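Drusasine Announce First Album in Six Years, and I'm the Lucky One Who Gets to Tell You

FOR IMMEDIATE RELEASE

2 August 2021

Hi everybody! I've been writing press releases for bands for a long time and I'm supposed to sound calm in them, so let me get the non-calm part out of the way. Drusasine have made a new record. It's called "Vovdale," it has eleven songs on it, and it comes out this fall on Corwood Records. I have had it on in my car for three weeks straight and my kids now know all the words to track four, including the one word I would have preferred they skip.

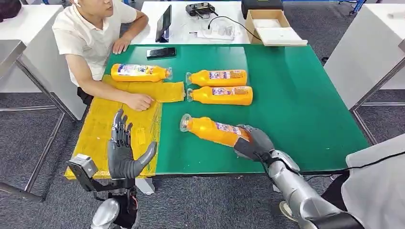
Corwood Records | Press and Artist Relations Department

If you're new to all this, Drusasine is the duo of Xiomara Okafor (voice, guitar, most of the piano) and Elin Prydderch (drums, harp, everything that sounds like a harp but isn't). They met as the two opening acts on somebody else's tour, shared a van because one of their vans died, and started singing together somewhere on the second night's drive. Their first album got passed around by word of mouth, the second one did very nicely on college radio, and then they stopped. There was no big fight and there was no official breakup. Xiomara went home and wrote songs for other people, Elin went home and had a baby, and every so often I'd get an email asking if they were still a band. I always wrote back "yes, I think so!" and hoped for the best.

So I was pretty thrilled when Xiomara called me in May and opened with, "Are you sitting down? We rented a church."

The church is in Vovdale, which is where the album gets its name. It's a small stone building up a gravel road with no cell signal, and the heating makes a knocking noise in the key of B flat. (I asked. Elin checked it against the harp.) They planned to stay nine days and write a couple of things, just to see how it felt. They ended up staying until the owners needed the building back for a wedding, and they came out with more than enough songs for a record. Two of those songs were finished the morning of the wedding, while the florist was carrying things in through the side door. If you listen to the end of "Salt on the Stairs" with headphones you can hear her say "sorry, sorry." She's credited in the liner notes.

I asked them both for a quote, because a press release has to have quotes, and they took the job seriously.

"I had this idea that coming back would be hard," says Xiomara. "I'd built it up for years. Then Elin sat down and played the thing that became 'Fujimoto,' and I had a melody before she got to the end of it. I was almost annoyed. I thought, we could have been doing this the whole time."

"I wasn't ready the whole time," Elin says. "I was tired! I had a baby who slept in twenty-minute pieces. I think the songs needed us to be a bit older, and I know I needed a nap."

"Fujimoto" is the first single, and it's out today everywhere you stream or buy music. It's named after the guitar amp that Xiomara has been dragging around since she was nineteen, an odd little thing with the name painted on the back by a previous owner. She has no idea who Fujimoto is or was. The song is about owning something that used to matter to a stranger. It starts very quietly, just voice and harp, and when the drums come in around the second chorus I still get goosebumps, and I've heard it more times than I'd like to admit to my neighbors.

I should say something about how the album sounds, and I'm going to do it badly, so please just go and listen. The old Drusasine records were close and hushed, the kind of thing you put on after midnight. This one has more air in it. There are loud songs! "Ribbon Road" has an electric guitar solo, a real one, and Xiomara would like it known that she played it standing on a pew with permission. "Ninety Winters" is six minutes long and has no chorus at all. "Little Engine, Little Light" is the one my kids sing. It's bouncy and a bit rude, and the label would love it to be the second single, and the band would love it not to be. We're still talking. I'll let you know.

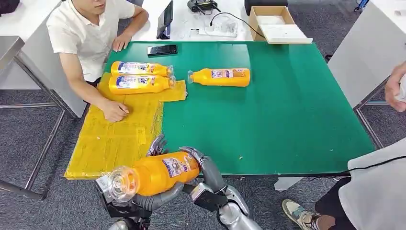
The closing song, "1756," gets its title from the date carved over the church door. It was recorded in one take with the lights off, and Elin says she couldn't see her own sticks. They tried it again the next day with the lights on and it was tidier and they both hated it. So the album has the dark one, with the creaky bench and the slightly late entrance in verse three, and I wouldn't change a second of it.

Now for the live dates, which I know is what half of you scrolled down for. Drusasine are going back on the road this fall for the first time since the break. We're keeping it small on purpose. The opening night is at a converted chapel that holds 246 people, and the rest of the rooms are along the same lines. Xiomara asked for places where she can see the back row. There'll be the two of them, plus a cellist on most nights, and they're playing the new album from start to finish before a second set of older songs. They've been rehearsing the old ones over the phone, with mixed results, and they've promised me that "Paper Harbor" will be in the set because I have asked nicely four times.

Fan club members get first pick of the tickets. The fan club, if you haven't come across it, is a mailing list that Elin started on a laptop after the first album and never shut down. She figured it would have a few dozen people left on it. When she finally logged in this spring there were 3441 names on the list, and a lot of them had written notes over the years, birthday wishes and wedding stories and one very detailed recipe for plum cake. She read them out loud to Xiomara over two evenings. I don't want to get sappy in a press release, but they both say that's a big part of why this album got finished.

So the club members will get an email with a link and a password, and they'll have two full days before tickets go on general sale. Please check your spam folder. Please also check it before writing to me to say you didn't get the email. I say this with love.

For the vinyl folks: yes, there's vinyl. The standard pressing is black, with a fold-out lyric sheet in Elin's handwriting. There's also a hand-numbered edition of 149 copies, signed by both of them, with a bonus seven-inch of two songs that aren't on the album. One of those is a cover and I've been sworn to secrecy about it. The other is a demo of "Ribbon Road" from the first day in the church, when it was still a slow song about a dog. The numbered copies will only be sold through the band's own store, one to a customer, and when they're gone we won't be making more. CDs will be available too, and there's a cassette, because Xiomara's truck has a tape deck and she wanted to hear the record in it.

A few practical things for press and radio people:

Advance streams of the full album are ready now. Write to the Corwood press office with the name of your outlet and I'll send you a private link, usually the same day. Please don't share it around.

Both Xiomara and Elin are doing interviews, together or apart. Mornings are better for Elin. Xiomara doesn't do mornings. Video calls are fine and so is plain old telephone, and they're happy to talk about the gap between records, so you don't have to tiptoe around it. They'd prefer not to talk about their families beyond what's already in here.

Radio stations can ask for a clean edit of "Little Engine, Little Light." It exists, it's four seconds shorter, and it's what I should have been playing in the car.

They're also up for a handful of in-studio sessions near the tour stops. The harp does travel, but it needs a ground-floor entrance or a decent-sized elevator, and it needs half an hour to settle before anybody plays it. Let me know early and we'll work it out.

If you're a fan and you've read all the way down here, thank you, and you're welcome to write in as well. I can't get you backstage and I don't have any spare numbered copies, but I do pass along every message that comes for the band, and they do read them.

"Fujimoto" is out now. "Vovdale" is available to preorder from today through Corwood Records, the band's store and your local record shop, and anyone who preorders the album gets "Ribbon Road" as an instant download. Play it loud, and stick around for the solo!

Press contact: Press and Artist Relations, Corwood Records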